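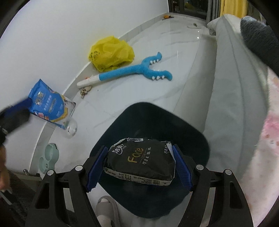
4.2 Handling rules for soft household packages

Soft packages were the object class on which our operators disagreed most during the pilot at the Pellinbridge site, and for that reason they received the most detailed rules in the final protocol. A box or a bottle gives the operator an obvious width and a stable surface. A film-wrapped packet changes shape under load, and two operators given the same instruction will often close the tool on different parts of it. Figure 4 shows a grasp of this class with the hand-held gripper: a black packet of facial tissues is held between the two blue ridged pads, with the gold word "Face" and the label strip along the lower edge both in view of the tool camera. We treat the legibility of such markings as a practical check. If the main printed word can be read in the camera view while the packet is held, the grasp has not folded the front panel over itself, and the clip may be passed to annotation. The torn white flap at the top right corner of the packet falls under Rule 3 below.

Figure 4. Grasp of a soft package with the hand-held gripper in a furnished room.

The protocol contains four rules for this class.

Rule 1. The pads close on the body of the package. Seams, handles and hanging tabs are not used as grasp points unless the task sheet names them. In the pilot, operators tended to pick up packets by whatever part stood highest, and the resulting clips could not be compared with those from the fixed arm at the Gosteck laboratory, whose approach path does not allow such grasps.

Rule 2. Closing force is limited to what is needed to lift. The hand-held tool has no force readout, so the rule is stated in terms of visible deformation: the operator stops closing when the film on either side of the pads begins to crease. This is a coarse criterion. We tested a spring stop as an alternative but dropped it, as it prevented operators from holding the thinner objects in the set.

Rule 3. Opened, torn or partly used packages are permitted and must be tagged as such. An earlier draft excluded them. Reviewers at Hinds objected that a household robot will meet opened packages more often than sealed ones, and we accepted the point. The tag is a single field with the values "sealed", "opened" and "unknown". A loose flap or strip of film must not lie between pad and package at the moment of closing – where it does, the attempt is repeated and both attempts are kept.

Rule 4. The surroundings are left as found. Operators do not clear the floor, straighten furniture or move unrelated items out of view before recording. The only exceptions are items that present a trip hazard on the operator's own path, and documents or screens showing personal information. The second exception is handled before the session begins by a walk-through with the resident, recorded on the consent form.

Rule 4 was the hardest to enforce. Several operators had previously worked on tabletop collections where a plain background was required, and they continued to tidy out of habit. We added a line to the session checklist and a short review of the first 63 clips from each operator, after which the matter came up rarely. The cost of the rule falls mainly on annotation. Cluttered floors take longer to label, and small items near a wall are sometimes missed on the first pass. Annotators are therefore told to mark a small item they cannot identify as "unresolved" and to move on. Guessing at a class name is recorded as an error in the quality audit.

The rules apply to each attempt, including failed ones. A dropped package is not grounds for deleting a clip. Deletion is limited to privacy grounds and to corrupted files, and each deletion is logged with the reason and the session number. Under the Tastton storage scheme a session is closed at 2000 clips, and no edits to the log are accepted after closing. Corrections found later are entered as a separate note linked to the session.

We do not claim that these rules transfer unchanged to other tools. Rule 2 in particular depends on the width and ridge pattern of the pads, and a group using smooth or narrower pads should repeat the creasing test on its own object set before adopting the criterion. Rules 3 and 4 make no reference to the tool and can be used as written.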